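Progress report to the Irnwood Heritage Engineering Fund
Second reporting period, to the end of December
Submitted by the Drarkstead Aero Engine Trust

## 1. Purpose of this report

The Trust was awarded a grant towards the conservation of its Sunari radial engine and the cataloguing of the drawings and workshop records that came with it. The present report covers the second period of the grant. It sets out the work done, the money spent and the matters on which we would welcome the Fund's guidance.

## 2. Conservation of the engine

Work on the cylinders is now well advanced. All but 2 have been removed, cleaned and measured. Those remaining are held by corroded studs, and Hendrik Van Hecke, who leads the workshop, has advised against using further force. Penetrating oil is being applied daily and the studs will be tried again in the new year.

The carburettor was stripped during October. The float chamber is sound, but the throttle spindle is worn beyond the limits given in the maker's overhaul manual and the diaphragm had perished. A replacement diaphragm has been cut from modern material to the original pattern. The spindle will be bushed, with the original part kept, so that the repair can be undone at a later date. Each stage has been recorded in line with the conservation plan agreed with the Fund.

The magnetos were sent to Acharya for assessment. Their report found one in good order and the other with failed insulation in the coil. A quotation for rewinding is expected shortly. It remains our intention that the engine should be turned by hand for visitors and not run under its own power, and the rewinding would therefore be for completeness only. We ask the Fund to note this before any cost is agreed.

## 3. Drawings and records

Cataloguing has moved faster than planned. A total of 1,361 drawings have been listed and flattened, and scanning has begun with the supercharger and reduction gear sheets, which are those most often requested by other museums. Eun-seong Chae has prepared a numbering scheme that follows the maker's own part numbers wherever these can be read. Sheets without a legible number are filed by assembly and marked for later checking.
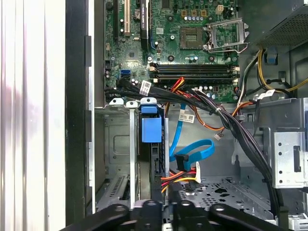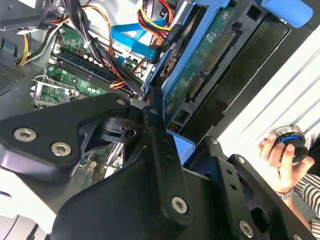

*Inside the open computer case.*

The test-bed log books are in poorer condition than the drawings. Several have damp damage along the spine and will need attention from a paper conservator before they are opened flat. They have been boxed and moved to the dry store. No scanning of the log books will take place until that advice has been received — we would rather lose time than pages.

## 4. Public access

The engine hall stayed open throughout the period, with the work area behind a low barrier so that visitors could watch. Two evening talks were given, one on the history of sleeve and poppet valves and one on carburation at altitude. Over 80 people attended the second, and a number asked to be told when the drawings can be consulted. A reading table has been set aside for this purpose and a booking form is in preparation.

## 5. Expenditure

Spending is within the approved budget. The workshop heading is slightly underspent owing to the delay with the cylinders, while the cataloguing heading is close to its limit for the year. We request permission to move part of the workshop underspend to cataloguing, to cover archive boxes and polyester sleeves. A full statement is attached as Annex A.

## 6. Risks

- Further corrosion may be found when the remaining cylinders are lifted. The crankcase mouth will be inspected by camera probe before any heat is applied.
- The cost of rewinding the magneto is not yet known.
- The roof above the dry store is due for repair. The landlord has confirmed that the work will be done before the spring, and the boxes will be moved if it is not.

## 7. Next period

The Trust expects to complete the removal of the cylinders, refit the carburettor and finish scanning the supercharger sheets. The conservator's advice on the log books will be sent to the Fund as soon as it is received, together with a revised timetable for that part of the work.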